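Walk-through notes, Vosholm packing room, May 20, 2020

Went round with Gijs Timmermans this morning, and most of it is good news!

Floor markings: OK. Repainted in March and still crisp.
Aisle by bay 2: OK, nice and clear (thank you, whoever moved the pallets).
Extinguisher tag: in date.

Bins: pass with a comment. The gray one has some scuffing on its far wall, so I've put it down for touch-up paint. Cosmetic as far as I'm concerned.

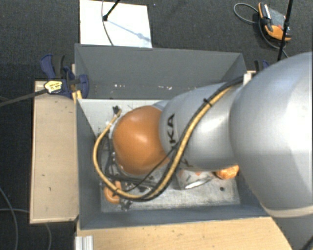

Item 106: gray bin, white scuff marks on far wall.

Cables: tie in place on the yellow and black lines. Gijs wants them on the regular list from now on, fine by me.

First aid box: FAIL, sorry! We're out of large bandages. I've ordered a pack of 200 from Hoekstra.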